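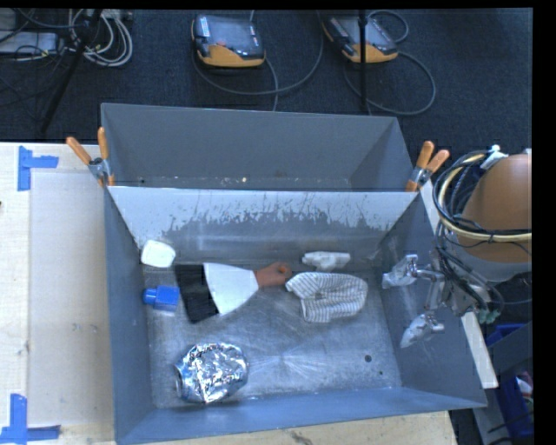
Plallora

Open afternoon at the Rilari hall: your questions

Every May we open the robot hall for visitors, and every year the same questions come to our mailbox. I collected them on this page. If yours is missing, please write to us.

What will I see?
The main demonstration is bin picking. One arm takes mixed objects out of a metal bin, one after the other. The objects are things from daily life: a bottle, a striped cloth, something wrapped in foil. They are chosen because they are different in shape and in softness.

Why are the bins so scratched?
From use. The scratches also make reflections which disturb the vision system, and we decided to keep them in the task.

What is the blue tape on the table for?
It marks positions, so that we can put things back in the same place. Please do not touch it, also not the corners - small children like them very much.

Why are the bins held with clamps?
Without them a bin moves when the arm pushes against the wall. Orange clamps from the workshop do this job well enough.

Does the robot always succeed?
No. In our last long test it made 1,000 attempts and 57 of them failed. Cloth is easy to grip but it can hang on other objects. Foil is more difficult than most visitors expect.

Can I control the arm myself?
Not this one. In the Urnari room next door there is a smaller arm which visitors may move with a pendant, under the eye of our staff. You must be able to read the safety sheet, and long hair must be tied.

How long does a visit take?
The demonstration starts at every full hour from 1 pm, and the last one is at 5 pm. With questions you should plan 2 hours.

Do I need to register?
For single visitors no. Last year we had 251 guests and everybody found a place. School groups should write to us before they come.

May I take photographs?
Yes, but without flash, please. The flash disturbs the cameras and then we must start the run again.

How do I reach you?
Take the tram to Tu and follow the signs to the hall. The side entrance has a ramp. Parking is possible behind the building, but the places are few.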